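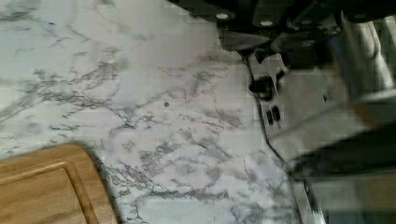
Marble-patterned worktop with a wooden board at the corner.

Kitchen Surfaces and Materials
Handout 6: Stone, wood and the care of worktops
Trernside Adult Learning, May 2024

This handout goes with the second half of the evening course. Bring it with you next time, along with your notes on sealing.

1. What marble is

Marble starts out as limestone. Heat and pressure deep in the ground change it, and the calcium carbonate in it grows into larger, locked crystals. Pure marble is white. The grey and black lines come from clay, graphite and other matter that was in the limestone before it changed.

Many worktops sold as "marble" are something else. Quartz composite is crushed stone held together with resin, and the veins are put in at the factory. Laminate is a printed sheet glued to a board. Porcelain slab is fired clay with a printed face. From a photograph it is often impossible to tell which is which, so ask the supplier for a sample and look at the cut edge.

2. Acid and stone

Calcium carbonate reacts with acid. Lemon juice, vinegar, wine and some bathroom cleaners will leave a dull patch on real marble. This is called etching. It is damage to the surface itself and will not wash off. A sealer slows down staining but does very little against etching.
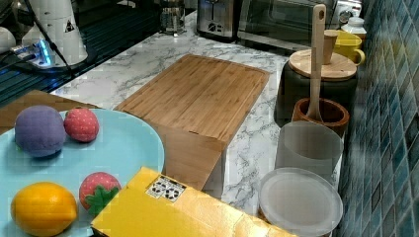 Staining is a separate matter. Oil, coffee and beetroot soak into the small gaps in the stone and leave colour behind. A paste of baking soda and water, left under cling film overnight, will draw out many food stains. Test it first in a corner. Old oil stains may need a second go.

3. Heat

Real marble stands up to heat fairly well, though a sudden change can crack it near a sink cut-out. Resin composites are weaker here and can scorch or turn yellow. Use a trivet on both.

4. Boards

Never cut straight on to stone. It blunts the knife and can scratch a polished face. The usual choices are maple, beech and bamboo. Bamboo is a grass, made into boards by gluing strips together, and it is harder on knives than most of the woods.

Wash boards by hand and stand them on edge to dry. Oil them with food-grade mineral oil when they start to look pale -- roughly every 6 weeks if they are in daily use. Olive oil goes rancid and should be left alone.

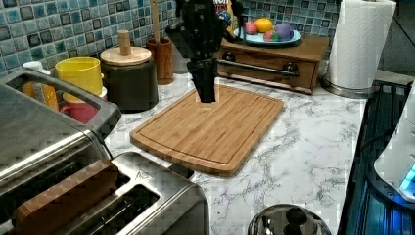
Can one board be used for raw meat and for bread?
Keep two. A board used for raw meat should be washed in hot soapy water straight away and kept apart from anything that will be eaten without cooking.

5. For next time

Read the Warik leaflet on sealers, pages 1 to 6, and the short sheet on grout. Put one drop of water on your own worktop at home, wait ten minutes and note whether it leaves a dark mark. Laminate should show nothing. Wipe it dry afterwards.

The session on tiles has moved to November.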